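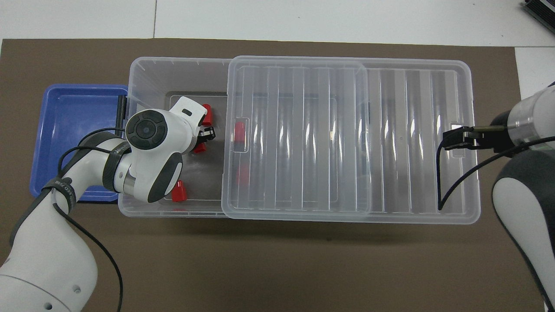
Der Planer hieß Drokon, und ich hatte ihn von jemandem geerbt, der im Dezember gekündigt hatte. In der Übergabe stand nur ein Satz: Bitte den Deckel nicht vergessen.

Ich war damals seit wenigen Wochen bei Rondance. Mein Deutsch war noch so, dass ich jede E-Mail zweimal las, bevor ich sie schickte, und einmal, nachdem ich sie geschickt hatte. Mit Drokon war es leichter. Drokon verstand mich oder meldete einen Fehler, und der Fehler hatte eine Nummer.

Die häufigste Nummer war 274. Sie bedeutete, dass ein Objekt bekannt, aber nicht erreichbar ist. Die Wahrnehmung sah etwas Rotes unter dem durchsichtigen Deckel, schätzte eine Lage und gab sie weiter. Der Planer suchte einen Weg, fand überall den Deckel und gab auf. Im nächsten Zyklus sah die Wahrnehmung das gleiche Rote ein wenig woanders, weil die Rillen im Kunststoff das Bild verzogen, und alles begann von vorne. So konnten die beiden eine ganze Nacht miteinander sprechen. Am Morgen las ich das Protokoll wie den Briefwechsel von zwei Menschen, die sich höflich nicht einig werden.

Ich schrieb eine Regel. Was unter dem Deckel liegt, soll als Vermutung gelten. Was im offenen Teil liegt, gilt als sicher und wird zuerst genommen. Eine Vermutung durfte 900 Millisekunden leben, danach musste sie neu bestätigt werden. Ich gab ihr im Quelltext einen deutschen Namen, "vielleicht", und der Kollege, der meine Änderung prüfte, schrieb daneben: Variablen bitte auf Englisch. Ich änderte es in "maybe" und war den ganzen Nachmittag ein bisschen beleidigt.

Zu Hause in Grondbridge, wo meine Mutter noch wohnt, gab es im Keller einen Kasten mit Glasdeckel. Darin lagen die Äpfel für den Winter. Als Kind sah ich durch das Glas und wusste nicht, ob ein Apfel schon braun war oder ob nur das Glas braun war. Meine Mutter sagte, man muss aufmachen und anfassen. Ich habe sie an diesem Abend angerufen. Ich sagte, dass ich an einem Programm arbeite, das nicht aufmachen darf. Sie fragte, ob ich genug esse.

Am 14. Februar 2018 sollte Ortner die Vorführung sehen. Ich kam früh, startete den neuen Stand und setzte mich mit meinem Tee an den Bildschirm.

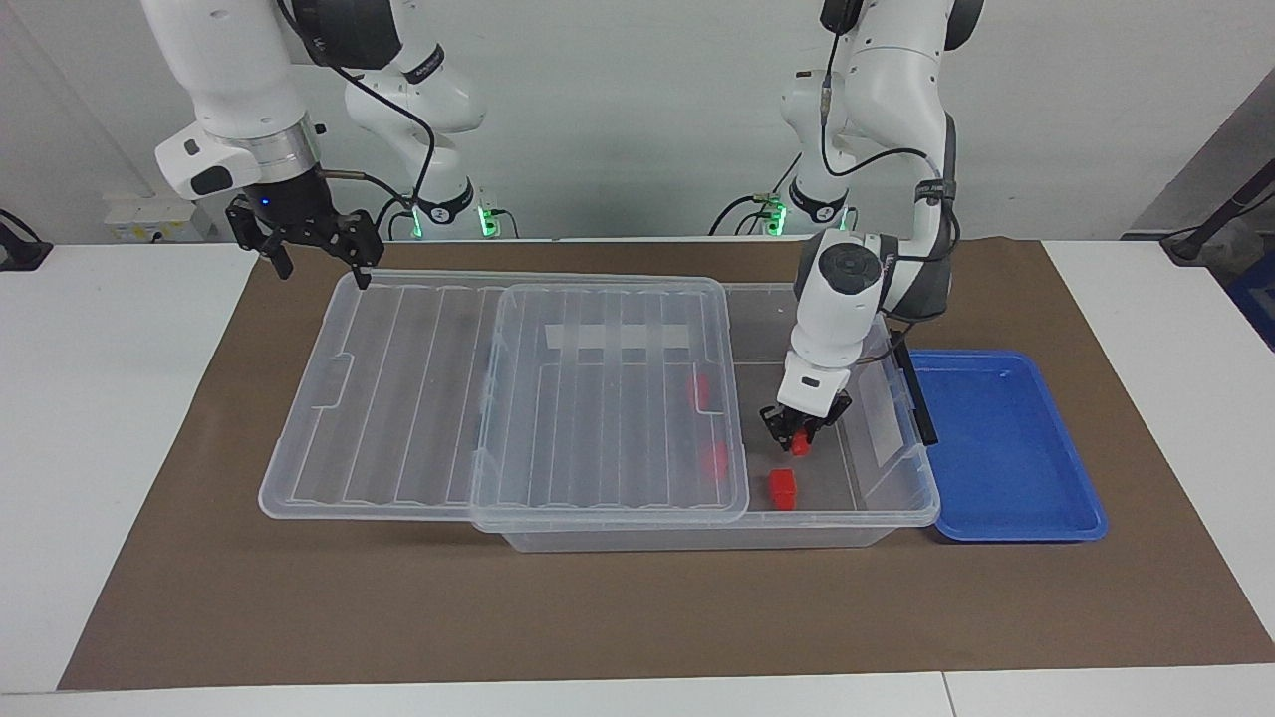

Ein rotes Teil zwischen den Fingern, eines noch am Boden des Kastens, und unter dem Deckel die Vermutungen.

Im Protokoll lief es ruhig. Sicher, greifen. Sicher, greifen. Dann kam eine Zeile, die ich nicht kannte, obwohl ich den Text dafür selbst geschrieben haben musste: maybe, warten.

Drokon wartete. Der Zyklus brauchte 58 Millisekunden, und in jedem Zyklus kam die gleiche Zeile wieder, ohne 274, ohne Beschwerde. Ich merkte, dass ich auch wartete, und dass mein Tee kalt war.

Hinter mir öffnete jemand die Tür und fragte, ob es hängt.

"Nein", sagte ich. Ich suchte das richtige Wort und fand es ziemlich schnell. "Es ist sich noch nicht sicher."

Dann zog ich einen Stuhl für den Besuch heran.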